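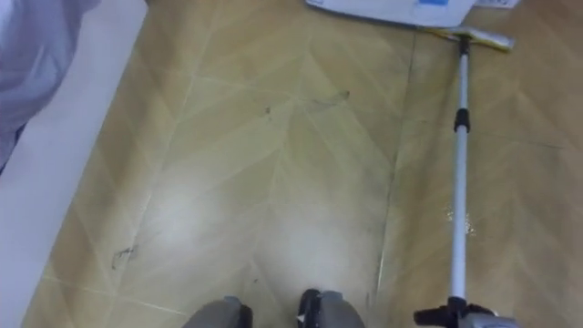 3 min read

Skerier is a two-armed mobile robot built in a shared workshop by Gunther Nolte and Nabila El Khatib, with later work by Vilgot Lie. It was designed for light household jobs at floor level, mainly picking up small items and handling long-handled cleaning tools. The project has no commercial sponsor, and its drawings are kept in the workshop's own archive.

Design

The robot consists of a wheeled base, a vertical column and two arms of equal length, each ending in a two-finger gripper. The shells of the grippers are grey and the fittings black. A camera is mounted at the head of the column and tilted down so that both grippers remain in view during work near the ground.

The arms run from a 24-volt supply carried in the base. Each gripper weighs 368 grams with its fittings. El Khatib drew the first shells to take a flat panel, but a round pole tended to roll out of them, and the fingers were recut with a shallow groove. Aluminium poles are still harder to hold than painted ones, and a strip of rubber is glued into the groove to increase friction.

Control

Skerier is driven by a person using a pair of hand controllers. Joint positions and camera footage are recorded together, and the recordings are used to train the control program, named Melnyk after an earlier workshop project. By February the archive held 1,259 recordings, most of them made on tiled floors. Lie wrote the playback tool, which lets a recording be checked before it is added to the archive.

Floor work

Glossy tile is a known problem for the camera. Reflected light can wash out the surface pattern and hide thin marks such as hairs or streaks. Gunther Nolte tried a polarising filter, which reduced the glare but darkened the rest of the view. The filter was removed and the exposure lowered instead.

Telescopic handles present a separate difficulty. The locking collar is wider than the tube and catches on the fingers if the gripper slides along the pole. Operators are told to close the gripper on a plain section of tube, clear of the collar.

Variants

A second unit, Brodside, was assembled by Heike Reuter and Malte Fröhlich. It uses the same arms on a shorter column and has a narrower base for use in hallways. Its grippers are interchangeable with those of Skerier, although the wiring connectors differ and an adapter is needed.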